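Forums > Around the House > Keys, Locks and Small Hardware

Sorting out a big bunch of keys and split rings

Posted by Danjuma Ugwu, 2024-08-14

I took over the keys for a small storage building in March and got them as one big bundle. Rings hooked onto rings, a short bit of chain in there, and keys hanging wherever somebody found room. The building is on Horkum Lane and has 20 units, plus the gate and the office. Every time I need the gate key I stand there turning the whole thing over.

I want to get it down to something I can carry. My plan is to take every ring off, throw out the extras, and put the keys back on two rings, one for outside doors and one for the units. My thumbnails are already in bad shape and I have barely started. Is there a better way to open split rings? And is it worth keeping the old rings or should I buy new?

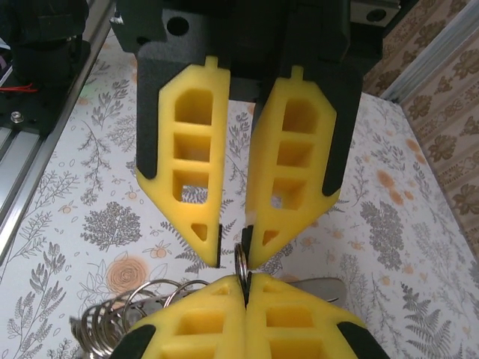 tessaboro wrote:
Get a staple remover, the kind with jaws. Push one tooth into the end of the coil and it holds the ring open while you slide the key on. I have used the same one for years and it cost next to nothing. As for the rings, keep any that close flat. If there is a gap between the coils after you let go, it's sprung and a key will work its way out sooner or later.

halfbrick wrote:
I would not bother saving the old ones. You can buy a bag of 200 for less than lunch. Also, two rings is too few for that many keys. Ten unit keys on a ring is already a brick in your pocket, and you will be hunting through them just like now.

tessaboro wrote:
He doesn't have to carry the unit keys. Hang those in the office.

halfbrick wrote:
Then he has to walk back to the office every time. I did that for a year at an apartment building and went back to carrying everything.

Danjuma Ugwu wrote:
The office is right by the gate, so the walk is short. I only need the unit keys when somebody is locked out or moves out. I could leave those on a hook and carry the gate and office keys.

mporter_sw wrote:
Whatever you do, tag them before you take them apart. I pulled a bundle apart first and then spent an afternoon trying every key in every lock. Masking tape and a pen is fine for now. Proper tags can come later.

Another thing is the joining rings. When a small ring is holding two big rings together, open the small one. It's tempting to start on a big ring because it's easier to grip, but then you have to feed a whole string of stuff around the coil.

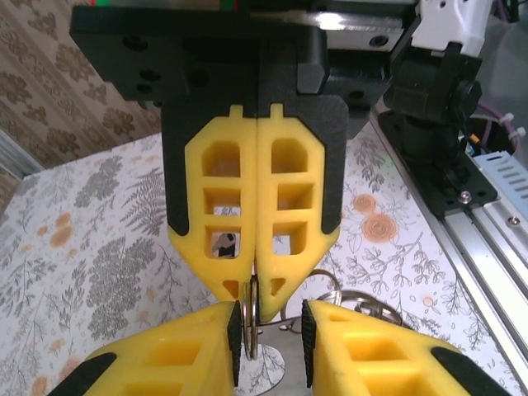

Split rings and chain, still joined together.

quietlatch wrote:
I disagree on the masking tape. It comes off in a warm pocket and leaves glue on the key. Use the plastic caps that go over the head, a different color for each group. Check the shape first, because the round caps don't fit square heads.

mporter_sw wrote:
I meant for the sorting, not for good.

quietlatch wrote:
OK, fair enough. For sorting it's fine.

Danjuma Ugwu wrote:
Thanks all. I found a staple remover in the office drawer and it does work, though it slips on the thicker rings. I'm tagging with tape tonight and will get caps once I know how many keys are still good. I suspect a few of them don't open anything here.

halfbrick wrote:
Don't toss those right away. Put them in an envelope with the date on it and wait a few months. There is usually a meter box or a roof hatch that gets forgotten.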